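남성복/아우터 게시판
제목: 왁스 재킷, 등판 안주머니 있는 쪽이 나은가요

작성자: 단추두개
2021년 8월

가을에 입을 왁스 코튼 재킷을 고르고 있습니다. 후보는 Kavanagh 숏 기장이랑 Wurnis 필드 재킷입니다. 둘 다 매장에서 입어봤고 사이즈는 문제없습니다.

고민은 주머니입니다. Wurnis는 뒤쪽 허리에 가로로 긴 게임 포켓이 있고 양옆 지퍼로 열립니다. Kavanagh는 그게 없고 대신 가슴 안쪽에 지퍼 주머니가 두 개입니다. 저는 출퇴근 때 가방을 안 들고 다니고 싶은 사람이라 Wurnis 쪽으로 기울었는데, 등에 뭘 넣고 다니면 핏이 망가진다는 말이 있어서요. 실제로 쓰시는 분 계신가요.

참고로 키 174에 보통 체형이고, 안에는 셔츠나 얇은 니트 정도 입습니다.

답글: 먹색양말
Wurnis 삼 년째 입습니다. 게임 포켓에는 접은 신문이나 얇은 책 정도가 한계예요. 그 이상 넣으면 뒤가 처져서 앞깃이 목 쪽으로 당겨집니다. 지하철에서 앉을 때도 배깁니다. 그래도 비 올 때 모자 구겨 넣기에는 좋습니다.

답글: fedir_k
저는 반대 의견입니다. 태블릿도 넣고 다니는데 별로 안 처집니다. 앞 지퍼를 끝까지 올리고 입느냐 열고 입느냐 차이 같습니다. 열고 입으면 무조건 뒤로 쏠려요.

그리고 Kavanagh 안주머니는 입구가 좁습니다. 제 장지갑은 대각선으로 넣어야 들어갑니다.

답글: 먹색양말
fedir_k // 태블릿이면 500그램은 될 텐데 안 처진다는 건 좀 이해가 안 되네요. 혹시 한 사이즈 작게 입으시는 거 아닌가요. 어깨가 꽉 물려 있으면 덜 움직이긴 합니다.

답글: fedir_k
정사이즈입니다. 어깨는 딱 맞고 팔 올리면 조금 당기는 정도.

답글: 안감연구
두 분 말씀이 다 맞을 수 있습니다. Wurnis가 재작년에 패턴을 바꿨어요. 예전 것은 게임 포켓이 안감에만 박혀 있고, 요즘 것은 옆솔기에 같이 물려 있습니다. 솔기에 물린 쪽이 무게를 훨씬 잘 버팁니다. 지퍼를 열고 안쪽 바닥을 만져보면 바로 구분됩니다. 천 한 겹만 잡히고 흔들리면 구형입니다.

중고로 사실 거면 판매자한테 그 부분 사진을 꼭 받아보세요.

답글: 단추두개
아 그런 차이가 있었군요. 매장에서 본 건 신형 같습니다. 바닥이 고정돼 있었어요.

한 가지 더 여쭙니다. 왁스 냄새는 실내에서 어느 정도인가요? 사무실 옷걸이가 제 자리 바로 뒤라서 동료들이 신경 쓰입니다.

답글: 골목세탁
첫 두 달은 납니다. 바람 통하는 곳에 걸어두고 난방기 근처는 피하세요. 저는 지난 11월에 새로 왁스 올리고 바로 회사에 입고 갔다가 한 소리 들었습니다. Plarkon 왁스가 그나마 냄새가 약한데, 대신 윤기가 덜하고 소매 접히는 부분이 빨리 하얘집니다.

답글: 먹색양말
Plarkon은 저도 써봤는데 추천 안 합니다. 한 철을 못 갑니다. 냄새가 싫으면 애초에 왁스 재킷을 안 사는 게 맞다고 봅니다.

답글: 골목세탁
한 철은 충분히 갑니다. 얇게 두 번 바르고 드라이어로 녹여 넣으면 됩니다. 한 번에 두껍게 바르면 표면에 떠서 금방 벗겨져요. 팔꿈치랑 주머니 덮개만 중간에 한 번 덧발라 주시고요.

답글: ultan_d
드라이 왁스 버전은 고려 안 하시나요. Plivbridge에서 나오는 게 있는데 손에 안 묻고 냄새도 거의 없습니다. 등판 주머니는 없고 앞주머니가 크고 깊습니다. 500ml 물병이 서서 들어갑니다. 다만 비가 많이 오면 어깨부터 젖습니다. 우산 쓰는 사람이면 상관없고요.

답글: 안감연구
Plivbridge 앞주머니가 깊은 건 맞는데 손 넣는 각도가 이상하지 않나요? 입구가 수평이라 손목이 꺾입니다. 손 데우는 주머니가 따로 없어서 겨울에 불편했습니다.

답글: ultan_d
그건 인정합니다. 저는 장갑을 껴서 잘 몰랐네요.

답글: 단추두개
다들 감사합니다. 어제 매장에 다시 가서 Wurnis 뒤 주머니에 얇은 책 한 권, 우산 하나 넣고 걸어봤습니다. 책은 괜찮은데 접이식 우산은 한쪽으로 굴러가서 옆구리에 걸립니다. 우산은 앞주머니에 넣어야겠더군요. 앞지퍼는 위까지 올리는 편이라 앞깃이 당기는 느낌은 없었습니다.

결국 Wurnis 올리브색으로 샀습니다. 냄새는 베란다에 걸어두고 지켜보겠습니다.

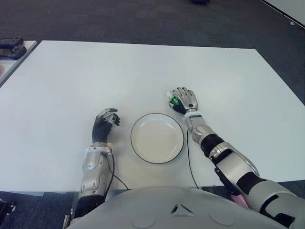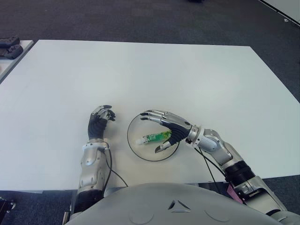 색은 네이비랑 올리브 중에 끝까지 고민했습니다. 네이비는 회사 바지랑 다 맞는데 왁스가 빠진 자리가 더 눈에 띈다고 점원이 그러더군요. 안감은 두 색 모두 같은 체크무늬입니다. 기장은 수선 안 하고 소매만 한 단 접어 입으려고 합니다. 소매 끝에 단추가 있어서 접으면 단추가 안쪽으로 들어가는데, 이거 그냥 두고 입으시나요?

답글: 안감연구
저는 떼어서 보관합니다. 손목에 닿으면 거슬려요. 실 끊을 때 왁스 천에 구멍 안 나게 쪽가위로 하세요. 바늘구멍이 한번 나면 안 메워집니다.

답글: 먹색양말
소매 접으면 안쪽 왁스가 셔츠 소매에 묻습니다. 흰 셔츠 입으시면 수선을 맡기세요. 왁스 천 받아주는 집이 많지 않으니 먼저 전화해 보시고요.

답글: fedir_k
안쪽은 안감이 소매 끝까지 내려와 있어서 안 묻습니다. 묻는 건 접혀서 겉으로 포개진 부분인데, 그건 책상에 팔 올릴 때나 문제입니다.

답글: 단추두개
확인해 보니 안감이 끝에서 손가락 한 마디쯤 위에서 끝납니다. 일단 접지 말고 며칠 입어본 다음에 수선집에 물어보겠습니다.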